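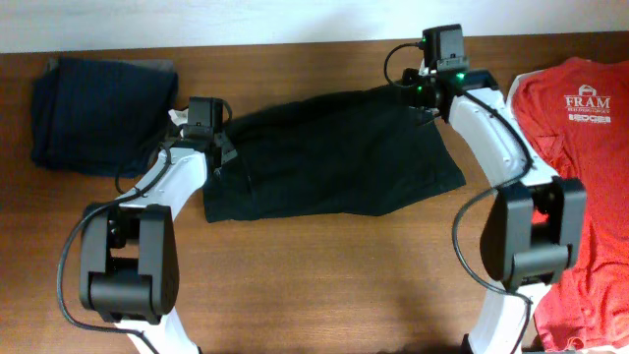

Ticket 539
Project: Plollura (two-arm garment folding)
Site: Wondport, ground floor demo room
Opened by: demo support
Status: closed, with one follow-up
Priority: high until the doors opened, normal after that

Summary

Right arm kept stopping partway through the fold during the open day run-through. Error on the console was "grip timeout, right". Left arm fine throughout. Visitors from Tesfamariam were due at 10:00, so this log got written between attempts and the typing shows it.

Setup on the day

Both arms on the standard mounts, wooden table, white wall behind. Three garments: a dark navy one, a black one and a red T-shirt with white print. The plan was to let people watch the folding up close and then ask us anything they liked. We love doing these. People come in expecting to stay two minutes and end up crouching at the table edge to see how the fingers get under a hem!

Log

8:10 Powered up. Homing OK on both sides. Wrist cameras connected on first try, which has not always been the case in this building.

8:25 First full fold of the black garment. Right gripper closed, lifted, then stopped with the timeout. Cleared and retried, same thing at the same place.

8:40 Swapped the black garment for the navy one to see if the cloth mattered. Got further, then timed out. Went back to black.

8:55 Pulled the right gripper log. The jaws close normally, but the "closed" message reaches the controller late. The limit is set at 4000 ms and we were going past it. Raising the limit would probably have got us through the morning, but I didn't want the arm standing there holding a sleeve for ages in front of guests.

9:05 Opened the wrist camera view to check that the fingers were getting to the cloth at all. 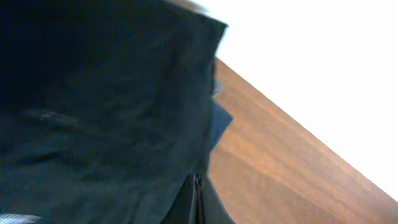
Dark fabric with a zipper is a hard case for us anyway. The folds go nearly black in the shadows and the edge finder has very little to hold on to, while the wall side washes out to white. I wondered if the planner was hunting for an edge and eating up the time. Dropped the exposure on both wrist cameras and the top edge came up a bit cleaner, but the timeout stayed. So a nice improvement, wrong problem. Keeping the new setting.

9:20 Checked the network side. The right gripper and the visitor display were sharing a switch, and the display (running the Cludinside viewer) was pulling full-rate video from every camera. Unplugged the display. Fold completed. Plugged it back in, timeout came back on the next try. Very happy to see that error, for once.

9:30 Moved the display to the second switch and set the viewer to half rate. Ran the black garment, then navy, then black again. All completed.

9:45 Red T-shirt. One bad pick where the fingers closed on air beside the collar, then a good fold. Bad pick was logged as a vision miss, unrelated to this ticket.

10:00 Doors open.

During the visit

Ran on and off until lunch: 48 folds started, 2 stopped. Both stops were me pressing pause so that somebody could ask a question. No timeouts. The slow approach speed went down really well, by the way, and I'd keep it for the next open day even though the arms can go faster. People lean in and start guessing which corner it will take. One of the Tesfamariam guests asked if it could do fitted sheets, and I had to admit that I can't do fitted sheets either.

Several people wanted to know what the green lights on the wrists are for. Please add that to the printed sheet, it came up more than anything about the software.

Steps to repeat the fix

1. Stop the current fold and let both arms return to rest.

2. Move the visitor display cable to the second switch. Gripper traffic stays on the first.

3. In the Cludinside viewer, set all streams to half rate and save, or it goes back to full on restart.

4. Lay the garments out again with some bare table between the black one and the red shirt, then start with the black one. 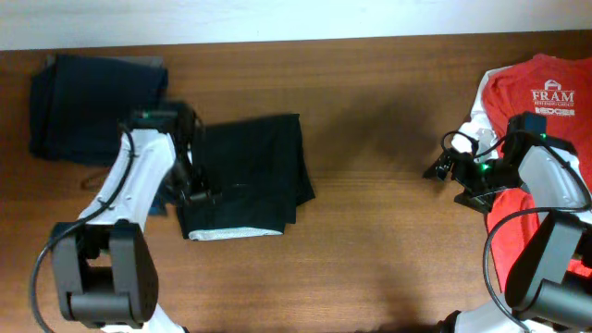
5. Run three folds in a row with the display on. If the timeout shows up again, reopen this ticket and attach the right gripper log.

Follow-up

The controller should warn when gripper messages are late, well before it gives up. Opened as a separate request against Plollura. Labels for the two switches are printed and sitting on the shelf by the door, still need sticking on.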